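Lavik two-drawer workshop trolley: six months in

I put off buying a proper trolley for years, mostly because my old one (a tea cart from my aunt's place, bless it) still rolled if you gave it a decent kick. Then one of the castors sheared off in April and I finally ordered the Lavik from Amegashie, who had it down to $149 with free delivery to our side of town. It arrived flat in one box, heavier than I'd expected, and I'll admit I left it in the hallway for a good week before I opened it.

Putting it together took me an evening and two cups of tea. The instructions are all drawings, fairly small ones, and I did get the side rails back to front the first time, so do check which way the little notches face before you tighten anything! After that it went along nicely. The drawers slide well, and the handle sits at a comfortable height for someone like me who doesn't love bending.
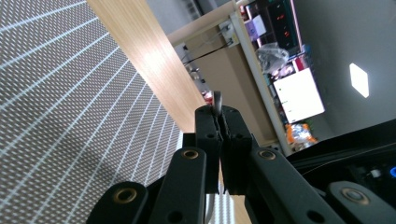

STORAGE AND CAPACITY

Lavik rates the top at 80 kilos, and I haven't come anywhere near that, though my bench vice lives up there now and it doesn't sag or creak. The drawers are the real joy. The shallow one keeps all my small bits where I can find them, and the deep one swallows the drill, its charger and a box of sandpaper with room to spare. I did look at the Hiralska before I bought, which is a lovely colour (a sort of eucalyptus grey) but cost $155 and had only the one drawer. The Brusinska was another favourite of mine in the catalogue, but the tray looked awfully shallow.

My grumbles are minor. The rubber mat on top smelled for the first fortnight, and the brakes are stiff enough that I use my heel. I'd still buy it again, and my neighbour has already asked to borrow it for her greenhouse.

Four and a half stars from me.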